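School bags: a few things before term starts

The shop at Jildale has had plenty of school rucksacks through the door since the end of July, and 11 are still on the rail. Most are navy or black, because those are the colours the local schools ask for. Prices are on the tags.

If you are passing one on, please empty every pocket first, including the small one low on the front. We have found dinner money, a house key and a very old satsuma. Brush out the crumbs, wipe the inside with a damp cloth and leave the bag open overnight.

Check the shoulder straps and buckles as well. A missing zip pull can be replaced with a keyring or a bit of ribbon, but we can't sell a bag with a torn strap.

Bags with a reflective stripe go first, so bring those in early if you can. Drop-off is at the side door until 4pm. Colleen Doucette has the list for anyone wanting a particular size.
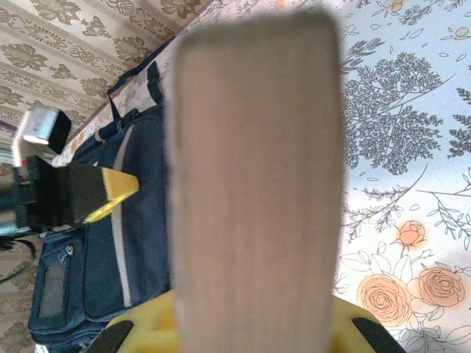 Lerato Magagula
Shop Coordinator, Jildale

The navy bag with the pale heart on its zip has a reflective stripe down the front.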